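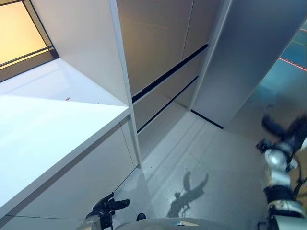

Hi Moataz, this is the August update on the Terkareo kitchen, and I'm happy to say we're nearly there! The cabinets are in and the fronts are on, so the room has finally stopped feeling like a storage unit. I went with the white counter in the end, and I love how it looks against the beige-gray doors and the taller gray column to the right of them. It does show everything, mind you — there's one tiny red speck near the back and my eye goes straight to it. But bare like that, you get a real sense of how much work surface the cooking classes will have.

On money, we've paid 162 of the 163 items on the Evodberg order, and the last one is a replacement hinge they're sending free of charge. I moved $304 from the paint line to cover extra drawer liners (I know, I should have asked first, sorry!). Everything else is where we said it would be in the spring.

Still to do: the drawers need labels, the pans and mixing bowls have to come over from the old kitchen, and I want to try the layout with a full group before we open sign-ups. We've got 14 people down for a trial evening, and Gelulora has offered to bring the groceries, so that part costs us nothing.

One question for you. Do you want the Shawky grant mentioned on the sign by the door or only in the class booklet? I'm fine with both — I just need to know before the printer starts.

I'll send the receipts separately.

Kamarul Menon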